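1/ I moved to Trolbridge in July and I decided to learn sourdough bread in my new kitchen. I have failed many times, so I will write down what I learned. Maybe it helps another beginner.

2/ My first starter was only flour and water in a jar. I fed it each morning and it smelled like old apples. I was worried, but a neighbor told me this smell is normal in the first week.

3/ The flour matters more than I expected. In the Ostum shop they sell a rye flour from Ranjbar, and with this one the starter doubled much faster. With the cheap white flour it was always sleepy.

4/ My recipe now: 400 grams of white flour, a little rye, salt, and water. I used to add too much water — the dough became a soup and I could not shape it.

5/ My kitchen is cold at night. The first rise took 13 hours, and I almost threw the dough away at hour ten. Please be more patient than me.

6/ When it is 26 degrees (Celsius, sorry, I still think this way), the same dough is ready before lunch. So I stopped following the clock and I look at the dough.
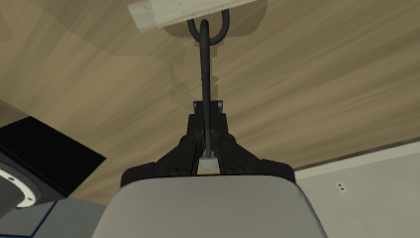 7/ For the baking I use a heavy pot with a lid. Very hot oven, lid on for the first half, then lid off until the crust is dark brown. My family says too dark. I do not agree.

8/ Wait before you cut it! I know it is difficult. My third loaf was gummy inside only from my hurry.

9/ Next I want to try the seeded loaf from the Plirach bakery. If somebody knows how long they soak the seeds, please write to me.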